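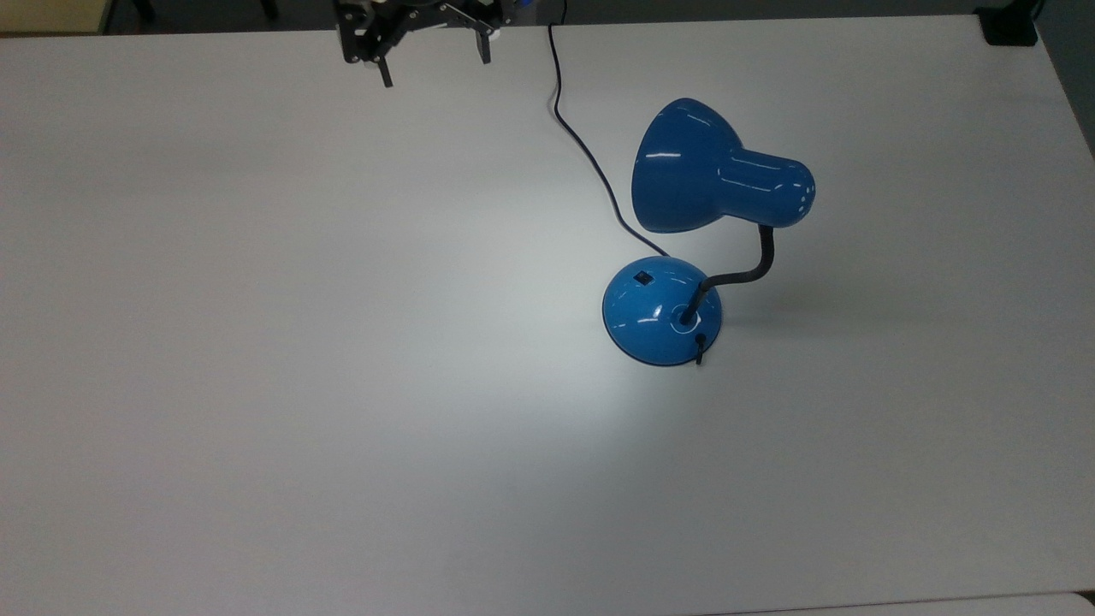 The enamelling works at Dosarham runs one open day a year, in June, and this year's was arranged in groups of 18 with a fixed route and a fixed order of stops. I went on the ten o'clock tour. My interest is in vitreous coatings on domestic ware, and I had assumed most of the visit would be about pans. A good part of it was about gloss: how it is produced, how it is measured and how it is imitated. A blue desk lamp with a domed base makes a fair reference for the last of these, as the white highlights on a curved surface give a quick idea of how smooth the coating is, whatever the coating happens to be. A highlight with a clean edge suggests a level film. A highlight that breaks up or wanders suggests orange peel, and the rest of the morning gave us plenty of practice in telling the two apart.

The works belongs to Wokatska and occupies two long sheds beside the old railway siding. Shed A holds pressing, degreasing and pickling. Shed B holds the mill room, the spray and dip lines and the furnace. The sheds are joined by a covered conveyor, and visitors walk alongside it behind a yellow rail. Ear protection is handed out at the door of Shed A and collected at the far end of Shed B. Flat closed shoes are required and the joining notes say so, but three people were turned back to the shop to wait.

Tamara Hnatiuk, the process engineer, led our group. She began in the press area with the steel itself. Enamelling steel is low in carbon. If there is too much, gas is given off during firing and leaves blisters or black specks in the finished coat. The blanks arrive oiled, and the oil has to come off completely. Degreasing is done in a heated alkaline bath, followed by two rinses, an acid pickle, another rinse and a neutralising dip. The order is familiar from any textbook. What I had not seen before was the water break test done on the line: an operator lifts a rinsed part and watches the film of water drain from it. If the film stays whole, the surface is clean. If it splits into islands, the part goes back to the first bath.

The mill room is the loudest part of the works. Frit comes in as flakes and is ground with clay, water and colouring oxides in ceramic-lined ball mills. The largest mill takes a charge of 2,000 kg. Grinding is stopped on fineness, not on time. A measured sample is washed through a sieve and the residue read off in a glass tube. Cobalt is used for the blues, and a ground coat also contains a little cobalt to help the glass grip the steel. Visitors often ask why the ground coat is so dark when the finished article is white, and Ms Hnatiuk had two test plates ready, one fired with ground coat only and one with the cover coat on top, cut so that both layers showed at the edge.

Small hollow parts are dipped and larger ones sprayed. At the dip line we watched bowls lowered by hand, turned, drained and set on pointed supports. The turning is what spreads the slip evenly, and a new operator needs several weeks to learn it. The spray line is automatic apart from touching up the rims. Overspray is caught in a water curtain and the sludge is settled out and used again in ground coat, where the shade does not matter much.

Drying comes next, then firing. The furnace is a U-shaped continuous type, gas fired, 63 metres along the chain. Parts enter and leave at the same end, so the outgoing ware warms the incoming ware. The viewing point is a small window with tinted glass. There is very little to be seen through it except a dull orange glow and the hooks going past, but it is worth stopping there to watch the colour of the ware on its way out. Blue pieces come out nearly black and turn blue as they cool, over a couple of metres of chain.

The inspection room was the part I had come for. Each piece is looked at under strip lights against a grey wall. The inspector tilts it and follows the reflection of the tube across the surface. Pits, hairlines and chipped rims are marked with a wax pencil. A gloss meter is used on flat test plates only, as it will not sit properly on a curve. Yolanda Wojcik, who runs quality control, showed us a tray of plates from the Avow range, which is satin, and the Kioko range, which is full gloss. Side by side, the Avow plates hid small ripples that were plain to see on the Kioko ones. The reject rate on the satin range is lower for this reason. She would not give the figures.

She also passed round painted, powder-coated and enamelled samples in similar colours and asked us to sort them by eye. Most of us did badly. A well-levelled powder coat on a rounded part is hard to separate from glass enamel at arm's length. A steel point across the underside settles it at once, and so does the sound when the part is tapped. For an object that will never be near a flame or an acid, such as a light fitting, paint or powder is usually the cheaper choice and there is no great fault in it.

The tour took 2 hours, with a stop for tea between the sheds. The shop sells seconds with the fault ringed in wax pencil, and the wax comes off with white spirit. I bought a milk pan with a pit near the handle.

Parking is in the yard behind Shed A and fills early. The path from the station is level but unlit. Photography is allowed in Shed B and the inspection room, and not in the mill room. Places for next June are booked through the works office in writing, and children under twelve are not admitted beyond the shop.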